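Teaching a Needle Task by Hand: Speaker Notes

Talk for the afternoon session. Notes follow the slides. Anything in brackets is for me and does not get read out.

Slide 1. Title

Thank the hosts. Say what the talk covers: how we collect demonstrations of suturing on a two-arm setup, what we threw away, and what we would change. It does not cover the learning method in detail. The method is in the handout and people can read it there.

Say early that everything in this talk is bench work. There are no patients in it.

Slide 2. The task

One interrupted stitch, start to finish. Pick up the needle, drive it through one side of the cut, bring it out the other side, pull the thread through, wrap, tie, trim. Then move down the line and do the next one.

A person who has done it many times will not think of those as separate steps. For recording we had to. The operator sits at a console, moves two handles, and the instruments follow. Every motion of the handles is stored along with the camera views.

[Pause here. People usually ask if the operator feels the pull of the thread. Our console has no force feedback. The operator judges tension by eye.]

Slide 3. Two ways to show the robot

We tried both.

First, by hand. You hold the arm itself, with the motors slack, and walk it through the movement. We did this for the approach and for moving between stitches. It is quick to set up and new operators like it. It fails once the jaws have to close on something, as your hands are on the arm and you have nothing left to work the jaws with. Your hands also end up in the overhead camera view.

Second, by remote control from the console. It takes longer to learn. The operator's hands stay out of the way and the jaws open and close with the finger grips. All of the thread work in this talk was recorded this way.

The tool we use for recording is called Favico. It starts and stops with a foot pedal, stamps the streams to one clock, and saves a take as a single folder. An earlier version started from the keyboard, and the first second of every take was the operator reaching back to the handles. The pedal fixed that.

Slide 4. What the cameras give us

One camera overhead, and one small camera on each instrument. The overhead view is good for the line of the cut and for seeing where both arms are. It is poor for thread. The thread is black and thin, and from overhead the instrument covers the part you care about.

The close view is where the operators look when they grasp. It is also the view that helped the learned policy most.

[Next slide is the two close views. Leave them up for the whole grasping section.]

Slide 5. Close views
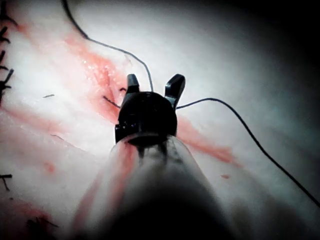
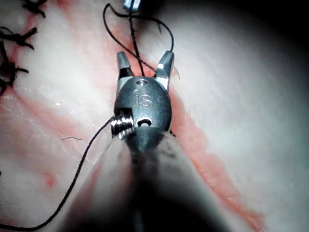 Dovside, Feb 26, 2021

Both views have the instrument coming up from the bottom with its jaws open, and tied stitches over on the left. Point to the thread first. Ask the room which piece of it they would grab.

In the second view the loop is large and one section of it comes down through the gap between the jaws. There is also a small bright piece of metal at the very top. I can't tell from this one view if it is a needle or the tip of the other instrument, and a policy given only this view has the same problem. That is a good argument for using both arms' cameras and the overhead together.

In the first view, point out the scraps of thread lying on the surface, one of them right beside the wrist. A scrap and a live thread look much the same over a short length. What separates them is whether they go anywhere. An operator follows the thread back without thinking about it. The policy has to be shown enough cases where the scrap is the wrong thing to pick.

The tied stitches cause the same trouble. Their ends are black and stick out, and early versions of the policy reached for them.

Slide 6. Counts

We recorded 674 takes in total. Of these, 158 were dropped. We held back 100 of the good ones for testing and trained on the rest.

A take was cut into segments by hand, one label per segment: reach, grasp, drive, pull, wrap, tie, trim. The training set came to 2,109 segments. Labeling took longer than recording. If you are planning a project like this, put the labeling in the budget before you buy a second arm.

Reasons for dropping takes, largest group first:

The needle left the view of every camera.
The operator stopped to ask a question with the recording still running.
The thread broke or came off the needle.
The clock stamps did not match, a fault in our network switch that we found in the second week.

[If asked: we did not drop takes for being slow or clumsy. Those stayed in.]

Slide 7. Keep the mistakes that get fixed

A missed grasp followed by a good grasp is useful. It shows the policy how to get back from a bad position. Early on we told operators to restart if they missed, and we got a clean set of takes and a policy that could not recover from anything. It would miss the thread by a small amount, close the jaws on air, and then carry on pulling.

After that we changed the instruction. If you miss, open the jaws, back off and try again, and keep recording. The operators were uncomfortable with this. They are trained to be neat and they don't like bad work with their name on the folder. We took the names off the folders and used numbers.

Slide 8. Operators differ

Some operators pull the thread straight up. Others pull it along the line of the cut. Both are fine. Mixed together in the training set, they gave us a policy that pulled at an angle between the two and snagged on the stitch before.

We tried two fixes. One was to tag each segment with the style and let the policy choose one. The other was to agree on a style and ask people to stick to it. The second worked better for us and was less work. It also meant a dull half hour of everyone watching takes and arguing about it. We are still not agreed on the wrap.

Slide 9. The Giáp pass

Giáp is our name for the correction stage. The policy runs, an operator watches from the console, and when it starts to go wrong the operator takes the handles. The switch happens on the pedal. The correction is stored and goes back into training.

Two practical points.

The handles have to be lined up with the instruments before control passes over, or the arm jumps. We hold the instrument still until the operator has matched its pose. It adds a short wait, and on a moving thread the wait matters.

Operators take over too early. They see the jaws heading for a scrap and step in before the policy has committed. We asked them to wait until the jaws began to close. That gave us better corrections and a few more dropped needles.

Slide 10. The Grurko bench

All recording was done on the bench at Grurko, with the same lamp in the same position each day. The light is strong in the middle of the work and falls off at the edges. The policy learned that light. When the lamp was replaced, grasping got worse until we recorded more takes under the new one.

I would vary the lamp from the first day. I would also leave the scraps and loose ends where they fall. We used to tidy the surface between takes, and it made the job look easier than it is.

Slide 11. What still does not work

Tying is unreliable. The wrap needs both arms and the policy loses track of which thread end is which. Driving the needle is acceptable on a straight cut and poor on a curved one. Reaching and grasping are the parts I would trust to run while I watched from the next chair.

Trim is done by the operator for now. We have the takes for it and have not trained on them.

Slide 12. Questions

[Likely ones: cost of the console, answer is in the handout. Sharing the takes, yes, once the folders have been checked for voices on the audio track. Why not simulation, we use it for reaching only, our thread model is not good enough for the rest.]

[Leave the close views up during questions. Handouts are in the box by the door.]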